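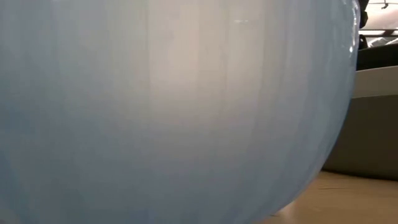

Page 2 of 5

Finaton Boards > Packing and Storage > Translucent film: what do the stripes mean?

conus_58
Picking this up from page 1. The blue one is at the top. With light coming through it you get vertical streaks, slightly lighter and darker than the rest, at irregular spacing. My position is still that streaks like these are thickness variation from the die, and that a bag showing them should not be used for anything heavy.

Didier Marty
Disagree. Die lines run parallel and stay parallel. Towards the right-hand side these bow with the curve. That looks more like folds or stretch to me, though I would not swear to it from one view.

conus_58
Anything on a curved surface will look bowed. A straight line round a barrel does the same.

Didier Marty
Fair. Then the view cannot separate the two and we are back to measuring.

bozkurt_b
Are we sure it is a bag? It could be the side of a bowl. The right-hand edge is very crisp for film.

Anas Benjelloun
Can't rule that out. If it is rigid, ignore the lot, as none of the film advice applies. For those who do have film, the method I use:

Lay the bag flat, single layer, and take a micrometer reading every 5 cm across the width. Ignore the outer 2 cm each side. If the readings agree to within the resolution of the instrument, the streaks are creases or handling marks and have no bearing on load. If they drift in step with the streaks, it is the extrusion.

conus_58
And for people without a micrometer?

Anas Benjelloun
Fold it to 16 layers, measure with callipers, divide. Press the air out first – trapped air is the main error. It gives you an average only, so it will not find a thin band.

dadness
I store duvets in these. Does any of it matter for duvets?

Didier Marty
No. A duvet weighs very little. Check the seams and the closure.

conus_58
It matters if you stack them. I had nearly 58 litres of bedding in one bag under two others and it split down the side in June.

Didier Marty
Down the side or down the seam?

conus_58
Seam, as it happens. I still blame the film next to it.

bozkurt_b
On the warm patch near the top: does cream against the blue mean the wall is thinner there?

Anas Benjelloun
Not by itself. It looks like a light behind or above shining through. Move the lamp and see if the patch moves with it. If it stays put, measure there.

bozkurt_b
Will try that on mine tonight. Film is sold as 525 mm lay-flat, no gauge printed anywhere.

Didier Marty
Weigh a cut square and work back from the density. Post the figures when you have them.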